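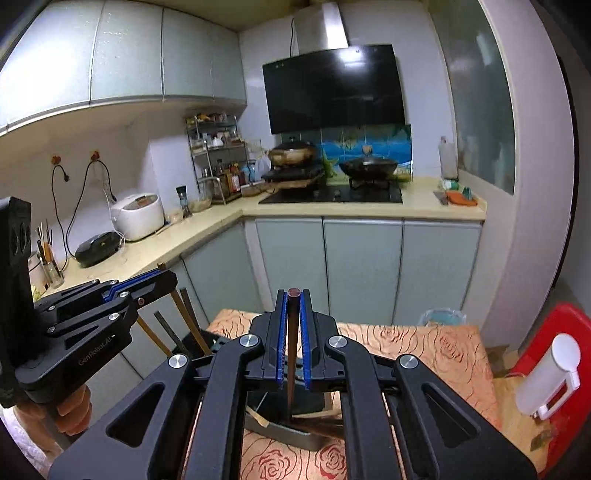
4.2 Veränderte Tätigkeitsprofile in der Küchenassistenz

Bei Cedura verteilte sich die Arbeit der Küchenassistenz vor der Umstellung auf Vorbereiten, Eindecken, Abräumen und Einsortieren. Seit März entfällt ein Teil der Schichtzeit auf das Vorführen dieser Handgriffe mit handgeführten Greifern, deren Aufzeichnungen als Trainingsdaten für die spätere Teilautomatisierung dienen. Die Auswertung stützt sich auf 433 protokollierte Arbeitssequenzen von 10 Beschäftigten sowie auf Leitfadeninterviews mit denselben Personen.

Die Sequenzen wurden nach Greifobjekt, Zielort und Abbruchgrund kodiert. Den größten Anteil an Wiederholungen weisen schmale, längliche Gegenstände auf. Abbildung 4 zeigt eine solche Aufgabe: Ein dunkler, stäbchenartiger Gegenstand wird zwischen den blauen Fingerauflagen aufrecht über dem Tisch gehalten, unmittelbar neben einem schwarzen Behälter mit weiteren Stäben. Mit der bloßen Hand wird ein Gegenstand dieser Art nach Angaben der Befragten beiläufig gedreht und nachgefasst. Mit dem Greifer muss die Ausrichtung vor dem Zugriff feststehen, weil ein Nachfassen innerhalb der Backen nicht vorgesehen ist.

Daraus ergeben sich zwei Verschiebungen. Erstens nimmt der Planungsanteil zu. Die Beschäftigten legen Reihenfolge und Griffrichtung fest, bevor sie beginnen, und verwerfen Sequenzen, die sie selbst als unsauber einstufen. Mitali Begum beschreibt dies als »Arbeiten auf Ansage, nur dass man sich selbst ansagt«. Zweitens verändert sich die Belastung. Genannt wurden Ermüdung im Unterarm und eine ungewohnte Haltung des Handgelenks, dagegen kaum noch Zeitdruck, solange die Aufnahmeschicht vom laufenden Betrieb getrennt bleibt. Wo beides zusammenfällt, etwa am Standort Sultov, berichten die Befragten von höherer Beanspruchung als zuvor.

Uneinheitlich fällt die Bewertung der Qualifikation aus. Borislav Krasniqi sieht in der Vorführtätigkeit eine Aufwertung, die sich in der Eingruppierung bislang nicht niederschlägt. Jamila Haque verweist darauf, dass die Kriterien für eine verwertbare Sequenz außerhalb der Küche festgelegt und den Ausführenden erst nachträglich mitgeteilt werden. Die Rückmeldung erfolgte im Untersuchungszeitraum ausschließlich schriftlich.

Eine Verringerung der Stellenzahl ließ sich nicht feststellen. Für Aussagen über längerfristige Effekte reicht der Zeitraum nicht aus, zumal die Teilautomatisierung des Einsortierens noch aussteht.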